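November, nearly ten at night

I ought to be in bed, but the kettle's on again and I want to get this down while I still feel pleased with myself. The kitchen has been a muddle ever since we came back from Jelevley, and this evening I put the radio on and made a start with the small things, the spoons and odds and ends that never seem to have a home of their own. Jeanine Vanhove rang halfway through (fifty minutes, bless her, and most of it about her new curtains!) so it all took rather longer than it should have.

I spread the white cloth out first, the one with the fringe that Mum brought back from Litach. It's getting terribly frayed now and I really must mend it, though I've been saying so for years and I'm fond of it just as it is.

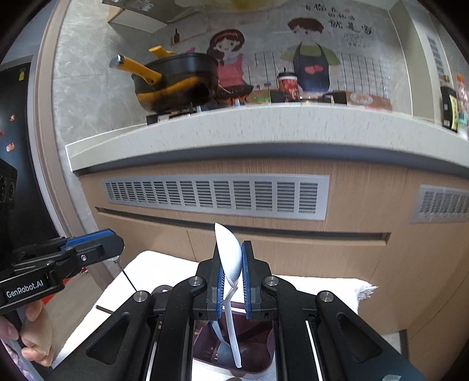

White plastic spoon, and the maroon tub on Mum's cloth.

I do love that maroon tub, it has such a nice shine inside. I'd half thought of keeping buttons in it, but spoons suit it better and it can live beside the bread bin where I'll see it every morning. The big drawer is still to do, and I'm not looking forward to it one bit. Tomorrow, perhaps, after I've been out for flour and posted Jeanine's parcel. Must remember to ask her for the plum cake recipe, the one with 2 eggs.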